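Small-item sorting

Small-item sorting is the everyday job of taking a mixed lot of little things - cards, packets, pegs, pouches, boxes - and giving each one a place of its own. It turns up in homes, school stores and repair shops, and it is a far richer subject than its plain name suggests!

Most methods start from a clear, flat surface. A wooden tabletop is a favourite, as small objects show up well against pale grain and are easy to pick up from it. Trays go to one side, usually in a row, and whatever is still to be sorted stays in the open part of the table.

Trays and compartments

Trays may be bought or made to measure. The 3D-printed kind has become very popular, and rightly so, for a slot can be shaped to hold a card upright or keep folded things together. Dark linings help pale items stand out. The Ilmont pattern, named after the town where it was first shared, uses compartments 90 mm wide, set out in a slanting line so that the far ones can be reached without leaning over the near ones.
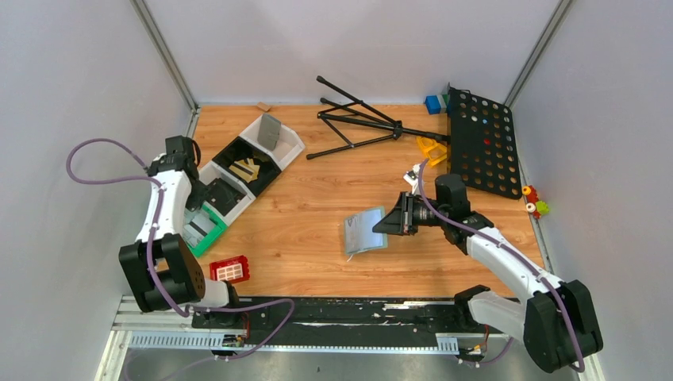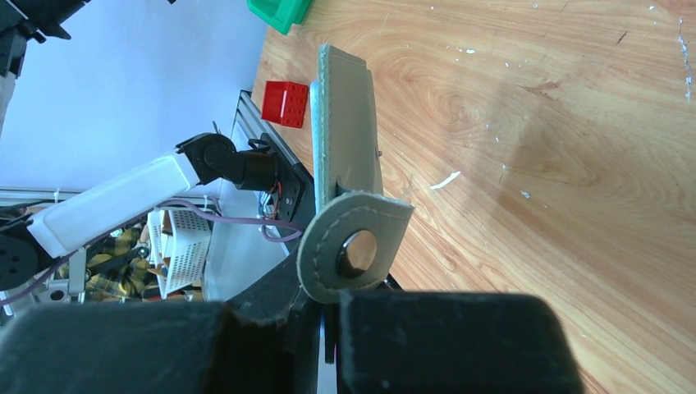
Cases and pouches

Snap-fastened cases are among the nicest things to sort. They are slim, they stand on edge in a narrow slot, and good stitching along a flap is a pleasure to look at. Sorters disagree over whether a case should be filed by its size or by what it holds. The Sornon method files by size alone, in 3 grades, and leaves the contents out of it altogether. Followers of the Bañez method open every case first - slower work, but wonderful for finding lost keys.

Awkward shapes

Folding stands and tripods rarely fit any tray and are normally laid flat at the back. Pegs are best kept in a board with holes, where a missing one is noticed at once.

Collections

The handling collection at Tinska has 745 small objects, all of them meant to be picked up, mixed and sorted again. Visitors work at seven tables, and the peg boards are brought out every September.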